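4.2 Upkeep of the hand-held gripper 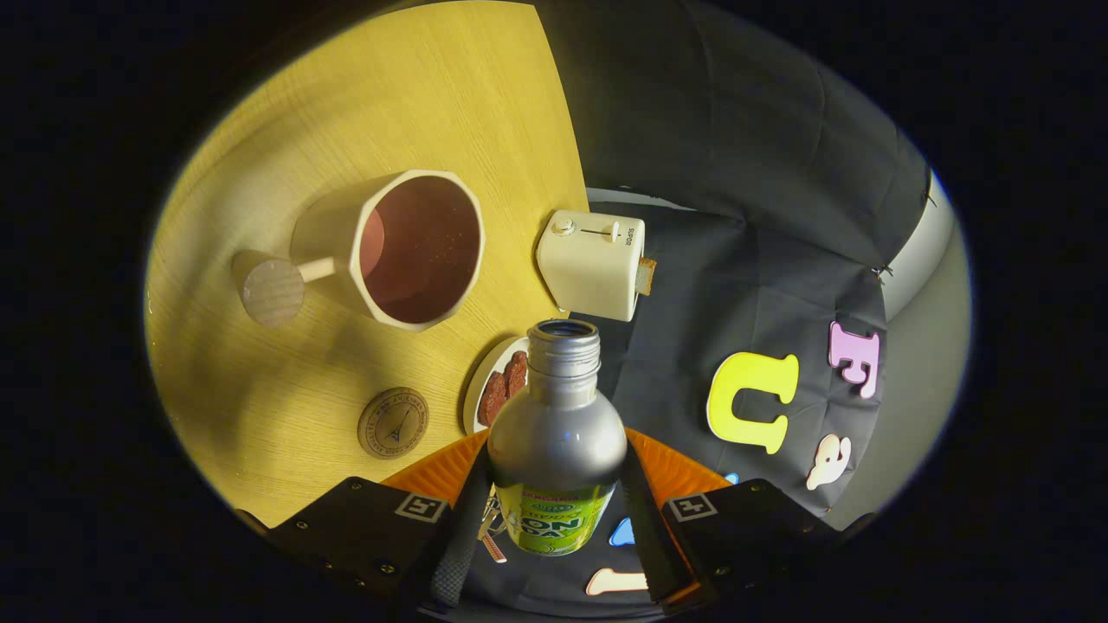
Figure 4. The Bandadora gripper holding a silver aluminum bottle with a green LEMON SODA label, at the breakfast table setup. Each finger carries one square marker and one black textured grip pad.

How often do the grip pads need to be replaced?
Every 500 grasps, or sooner if a pad has started to lift at a corner. We arrived at this interval by ignoring it for the first part of the study and then regretting the results.

The Bandadora is a simple tool, and most of what goes wrong with it is correspondingly simple. The fingers are held on by screws, the screws work loose, and a loose finger changes the distance between the two markers from which we estimate the opening width. The software, which is of a trusting nature, reports this as a slightly wider object. In the first round of recording, 203 episodes had to be set aside after Petro Semeniuk noticed that the same mug had apparently been growing all afternoon.

We now check the screws before every session and again after every 100 grasps. The procedure takes less time than the argument about whose turn it is. The operator closes the fingers fully, reads the marker distance, and compares it with the value written on the case lid. A difference of more than 3 millimeters means the screws are tightened and the width calibration is repeated. Thread locker helped for a while, but it made changing a finger an occasion for strong language, and we gave it up.

The pads are a separate matter. Smooth metal is hard on them: a bottle held by its sides tends to turn slowly in the grip if the texture has worn down, and a label that rotates out of view is of little use to a policy expected to read it. We tried two pad materials, sold to us by Cedel and Prino. The Prino pads gripped better when new. The Cedel pads stayed put, and after a month of peeling adhesive off the fingers with a thumbnail we settled on Cedel. Pads are always changed as a pair, including when one of them looks perfectly good.

Markers are wiped with a dry cloth. Alcohol was used once, by the second author, Maksym Bondarchuk, and removed a good part of the black ink along with the fingerprints. Reprinted markers must match the original size exactly; a sheet printed with "fit to page" left on cost us most of a morning at the Cordeiro site — the detector found both tags without complaint and placed them comfortably inside the table.

All maintenance is entered in a log kept with the tool. The version used for the results in Section 5 was closed on 2023-06-28, and the pad changes made in July are listed separately in Appendix B.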